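Workshop notebook, handling cell
2021-11-02
Entry by Tomoyo Higuchi
Present: S. Esteves, C. Barros, D. Kettle (from noon)

Visit by the Dritimer delegation, led by Timo Ostermann. Five visitors, signed in at reception and given the safety briefing before entering the hall. The briefing sheet still carries the July revision number and needs to be updated before the next group arrives.

The program followed the plan agreed with Ostermann: a short introduction in the meeting room, bin picking at the KUKA cell, then discussion. The introduction ran over. Barros shortened his slides on the Azevedo line and will send the full set by e-mail.

For the demonstration it was decided to use mixed household and workshop items in place of the molded test parts. The visitors had asked in advance for shapes the system had not been tuned to, and the mixed set answers that request better. Esteves ran the cell. Visitors stayed behind the yellow line, two at a time at the operator's desk.

Log counter at start of session: 1,088 pick attempts since the last service. No reset was made, so that the figures remain continuous with the Hallow trials.

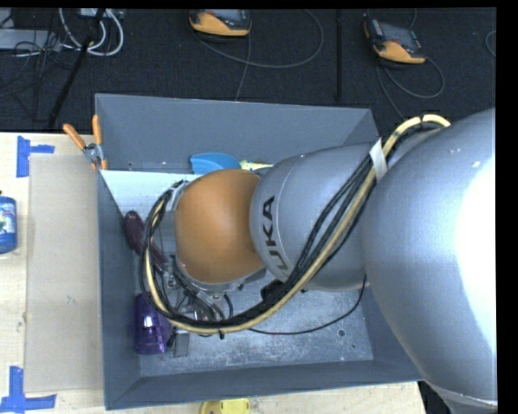
Can the cell pick an item it has not been shown before?
In many cases it can, provided that the camera returns a usable surface and the gripper has clearance on both sides. Clear plastic and items resting against a wall remain the weak points, and the success rate for these is not yet good enough to quote to a customer.

Ostermann asked that the second sentence be repeated for his notes. It should be worded the same way in the written summary.

Two stops during the session. The first was a protective stop caused by a reach too close to the bin wall; Esteves cleared it from the pendant and the run continued. The second was requested by Kettle, who wished to explain the approach angles while the arm stood still. Neither is to be entered as a fault. Log line 1,605 holds the position data for the first stop and should be compared with the wall margin now set in the Druter planner - the margin may have been returned to its default when the software was reinstalled.

Points raised in discussion:
Cycle time. The visitors consider the present pace acceptable for sorting but too slow for packing. No commitment was given.
Cable routing on the arm. One visitor asked how often the bundle has to be replaced. Barros to look up the service records.
Bin geometry. Dritimer uses deeper bins with straight walls. Kettle believes the current wrist would not reach the corners. To be checked in simulation first.
Training of operators. Ostermann would send two people for a week if the project goes forward.

Actions:
Esteves - export the session log and check the wall margin.
Barros - slides and cable records to Dritimer.
Kettle - reach study with a deeper bin, dimensions to come from Ostermann.
Higuchi - written summary, revised briefing sheet.

Cell left powered down and locked, key returned to the cabinet. Air supply closed at the main valve. The desk monitor flickered again in the afternoon and a replacement has been requested.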